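4. Clearing and Making a Bed in an Occupied Home 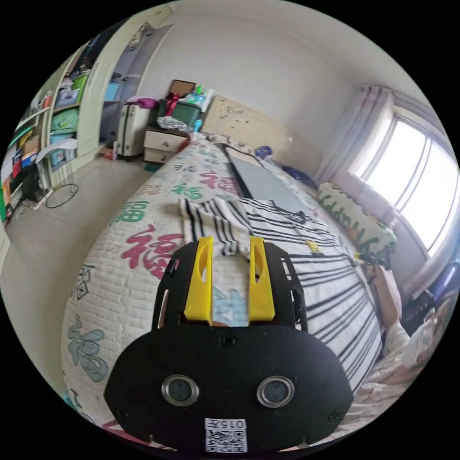
Bed making is often listed among the chores that a household robot should handle first. The published results mostly come from a bare mattress with a single sheet on it, in a room set up for the purpose. We wanted to know how much of that performance carries over to bedrooms that people live in, where a bed has to be cleared before it can be made.

4.1 Task and data

We split the chore into two stages. In the clearing stage, small objects and loose cloth are taken off the bedspread and put down on a nearby surface. In the spreading stage, the bedspread is pulled toward the head of the bed and its larger folds are removed. Demonstrations were recorded with a hand-held two-finger gripper (Figure 3), and 41 of them were kept after screening. Residents were asked to leave their rooms as they were. Patterned bedspreads, striped fabric and daylight from windows were all accepted.

The policy was trained on all of the kept demonstrations and then run on the Vatlow arm in the Plallholm apartment, which did not appear in the training data. Glenys Skyrme scored the trials from video using the sheet in the appendix. An item counted as cleared only if it was off the bed and had not fallen to the floor.

Figure 3. Hand-held gripper over a quilted bedspread with a striped cloth and other items on the bed.

4.2 Results

Rigid objects gave little trouble. The arm cleared nearly all of them on the first attempt, and most failures involved flat items, where the fingers slid along the top surface without getting under an edge. Cloth was much harder. When a loose piece lay on the bedspread, the gripper often closed on both layers and dragged the cover along with the cloth. A printed or striped pattern made this worse, as the policy sometimes treated a line in the print as a fold.

Spreading succeeded in 2 of 5 trials. In the others the arm straightened the near side and left the far corner bunched up, or let go of the fabric before the pull was finished. Replacing our controller with the Driltedetti planner shortened the pauses between grasps but did not change the number of successes.

A person would finish either stage in far less time. On this evidence we consider clearing rigid objects from a bed to be within reach of current machines, with supervision. Spreading the cover is not. Section 5 repeats the clearing stage with the Londoño fingertips, which have a thinner leading edge.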